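Recording the Late Serials Without Losing the Last Scene

4 min read

I have kept a recording schedule for two daytime serials since June. One is Kotia, the hospital one, and the other is Urnis, where the Başaran family own the harbour. What follows are my notes on how the timings behave, for anyone still using a box with a hard drive in it.

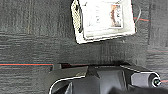
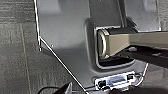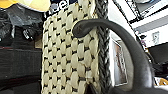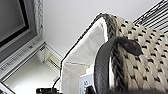 Adoración Alcaraz

The listed length of a Kotia episode is 105 minutes with adverts. The recorder trusts the guide, and the guide is wrong on any day when the lunchtime news runs over. I set the padding to 2 minutes before and 4 after, which covers most weeks.

Urnis is harder. The closing scene often comes after the credits, and the box treats the credits as the end. I lost the will reading that way, and had to learn from a forum that the old man had left the boatyard to Tukham. A manual timer fixes this but has to be entered again whenever the slot moves.

Series link is unreliable for both. It files repeats as new episodes if the summary has been reworded by so much as a comma. I delete by episode number, never by title.

Storage: at standard quality the drive holds 3 weeks of both serials. High definition adds little to a programme shot mostly in one kitchen, so I leave it off.

The Kotia omnibus drops the recap and trims the ward scenes. I don't count it as a substitute.

Recent posts
Who is running the Kotia pharmacy now?
Urnis: the Başaran family tree, corrected
Subtitles that arrive early
Replacing a recorder remote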